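The workshop is up a flight of stairs in Dunwood, past a bakery, and the woman who runs gripper testing there apologizes twice for the stairs before we have even sat down. She asked to appear without her name, on the grounds that the work belongs to a whole group of people and she would never hear the end of it otherwise. She made tea, forgot it, and made it again, and in between she talked for most of an afternoon about fingers.

Her group has spent the months since June comparing two hand-held grippers, the kind a person carries and squeezes while a camera on the tool records what it sees. One is called the Badawi, after the small firm that builds it. The other is the Grinska, which arrived from Wirnville in a crate so well packed that it took them until lunch to get it out.

"People expect me to say one of them is better," she told me. "I've had the Badawi in my hand so long that I reach for it when I want a sandwich. And then I pick up the Grinska and think, oh, that's nice, that's a lovely trigger. So you have to be careful with yourself. Your hand has opinions before your data does."

The data, when she gets to it, is kept in a spreadsheet with far too many colored tabs. The group recorded 3187 attempts in all, and threw away more of them than she likes to admit. Of those they kept, 1058 were done with the Badawi and 1086 with the Grinska. She had wanted the two numbers to match exactly, and it plainly still bothers her that they don't.

"We lost a batch to a clock problem," she said. "The camera and the finger sensor disagreed about what time it was, and by the end of a session they were far enough apart that the fingers seemed to close before the hand got there. You watch a clip like that and it looks like a ghost is picking up your cup. We could have patched it up, I suppose. I decided I didn't trust it, and out it went, and there was a certain amount of sighing in the kitchen."

What did they have people pick up? She laughed and pointed me toward a shelf. Cups, mostly, and spoons, and folded towels, and a bag of rice that has been taped shut more than once. The group began with a very grand list of objects and cut it down after the first week, when it became clear that setting everything out again after each round was taking longer than the rounds themselves. She would rather have a dull list done properly, she said, and the towels taught them more than anything fancy would have.

"A towel is a terrible thing to grip," she said, with real affection. "With the Badawi you get the edge, just the edge, and you can lift one layer at a time if you're patient. With the Grinska you get a whole fistful. So if you're folding, you want the first one, and if you're clearing a table in a hurry, you want the second. I wrote that in my notes on the second day and I've never had to change it."

The pads were a longer story. Her first set was smooth, and she blames herself for that, having picked them from a catalog late at night. Spoons slid out of them sideways. The replacements had more texture and held the spoons nicely, but they also picked up lint from the towels, so that every session began with somebody bent over a finger with a strip of tape. She keeps the smooth pads in a drawer for glassware, and she showed them to me one by one, the way another person might show you photographs of the grandchildren.

I asked about weight, since both tools have to be held at arm's length for a good while. She limits each turn to 60 minutes, and she thinks even that is generous. Tired hands start to take shortcuts. They come in low, they drag things, they let the wrist droop, and all of it ends up in the recording.

"I can tell from a clip when someone needed a break," she said. "You see the horizon start to tip. I used to put that down to carelessness, and I was a bit sharp with people about it, which I regret. Now I just put the kettle on."

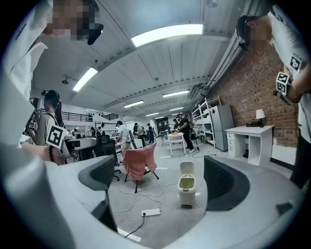
Does it matter how busy the room is when you compare two grippers?

It matters a good deal for the camera and hardly at all for the fingers. A grip on a cup is the same grip whatever is going on across the room, but the tracking has to work out where the tool is from everything in view, and people walking about give it a harder time than walls and furniture do. Her practice is to run each gripper under both conditions, quiet and crowded, and to keep the results on separate tabs.

That last habit came from an early mistake, she said. They had recorded nearly all the Badawi sessions in the mornings, with hardly anyone in, and the Grinska ones after lunch, when the place fills up and everybody wants to chat. For a couple of weeks the Grinska looked dreadful. Its position kept jumping, and she had drafted a fairly stern message to the makers in Wirnville before a colleague suggested swapping the times of day.

"And of course the jumping swapped too," she said. "I was so glad I hadn't sent it. I still have the draft. I read it when I'm feeling too sure of something."

They are starting over now with a fairer timetable, alternating the two tools through the day, and with new markers printed on stiffer board, as the old paper ones had begun to curl at the corners. She would like to try a wider lens as well, although that would mean calibrating everything again, and she made a face at the word. The Badawi people have promised a lighter handle. She has been promised it before — twice, by her reckoning — and is not clearing a space on the shelf for it yet.

Before I left I asked which one she would buy with her own money, if she had a small shop and could afford only one. She took a long time over it, turning the Badawi over in her hands and squeezing the trigger a few times.

"This one, for folding," she said. "But ask me again after the next round. I might have gotten used to the other trigger by then."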